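July, after lunch

Rain since breakfast, so I finally did the box of wooden blocks. 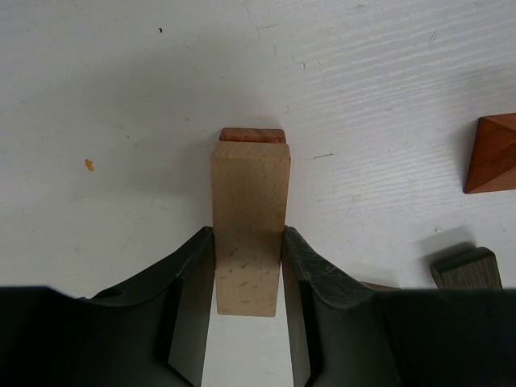 I have been meaning to sort them since we moved the shelves. The box came with a Grinon label on the lid, but the label stopped meaning anything years ago, as there are at least two sets mixed together in it now and odd bits from a third. I tipped the lot onto the table and started by colour, then gave that up and went by length. The tall pale ones look like beech to me, with a light grain and small dark flecks on the face, and the ends are still nicely square. The reddish-brown ones have slightly rounded corners, so I am fairly sure they belong to the other set, the one I bought from Catska for 99 cents a bag when the shop was closing down. I put the two kinds in separate tubs.

A few had old crayon on them. I wiped those with a damp cloth and stood them on a tea towel by the window. One has a split down the side and I sanded it, 800 grit to finish, though it probably wanted something coarser first. It will do.

Stopped for tea at three. The Zulent oil I use on the chopping boards is nearly finished, and I don't want to waste what's left on blocks, so they are staying bare. Must add it to the list. The 500 mL tin lasts me well over a year.

Afterwards I tried the pale ones in the old tray and they don't fit with the lid shut – they must never have come in it. Measured the tray for a new lid, wrote the numbers on an envelope, and then put the envelope in the recycling and had to go and get it back out.

Still to do: the wheels and axles, which are all in a biscuit tin, and the arches. I think two arches are missing. I'll look behind the couch when the vacuum is out.

Soup for tea. Rain has eased off but the back step is still under water.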